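Keeping Old Office Computers Going: Speaker Notes
Kanini Muli, Grirkstead Library Evening Talks
January 5, 2020
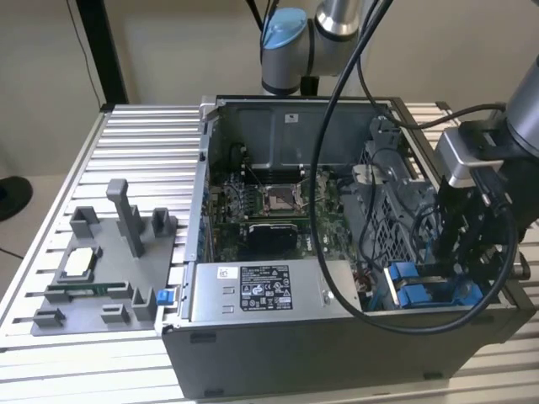

Start with thanks to Bheki Ngubane for the room and the projector. Mention that the handout is by the door and that the coffee is out until the break.

Opening. Ask for hands: how many people have a computer at home that they stopped using but never got rid of? Wait for the hands. Then ask how many know what is still saved on it. Fewer hands. Say that the second question is the one I get most at the repair desk.

Why people give up on a machine. Usually it got slow. Slow has several causes and they get lumped together. Go through them in this order: too many programs starting up at once, a full disk, an aging hard drive, not enough memory, dust. Spend the most time on the hard drive. In most of the older towers I see, changing to a solid state drive makes the biggest difference in daily use.

Story: the Stelmakh office. They were going to throw out 6 desktops in December. Bheki and I spent 2 evenings on them. All of the machines got new drives and a cleaning. The total bill for parts was 180 dollars, because we used small drives and the office keeps its files on a server anyway. One machine had a bad power supply and we let it go. We kept its memory for the others.

Don't get pulled into a brand discussion here. Last time it took ten minutes.

What to check before spending money. Write down the model number. Look up the most memory the board will take. Find out whether the processor can run a current operating system. Windows 7 support ends this month, so expect questions. Answer: move to something supported, or keep the machine off the internet. Linux is a fair choice for people who mostly use a browser and email. I have a USB stick with me if anyone wants to try it after the talk.

Working inside. Unplug it first. Hold the power button in for a few seconds after that. Lay the case on its side on a firm table with good light. Take a phone photo before pulling any cable. Touch bare metal on the case now and then. Keep fingers off the pins in a processor socket. Power supplies stay closed, no exceptions, and say this part twice.

Dust. Short bursts of canned air, outdoors if possible. Hold the fan blades still. No household vacuum.

Break here if running past the half hour.

Old data. Deleting files does not remove them. Go over the difference between deleting and wiping. If a drive won't spin up, it can't be wiped, so it goes to Urkgate for shredding. They take drives at the front counter and will give a receipt. Rates are on the handout.

Where to take the rest. Kallow accepts towers, keyboards and cables. Monitors go to the county site. Batteries go in neither bin, so pull them from laptops when they come out easily and bring them to the hardware store.

Questions. Repeat each one into the microphone. If someone asks about phones, tell them that is the spring talk, and pass around the sign-up sheet.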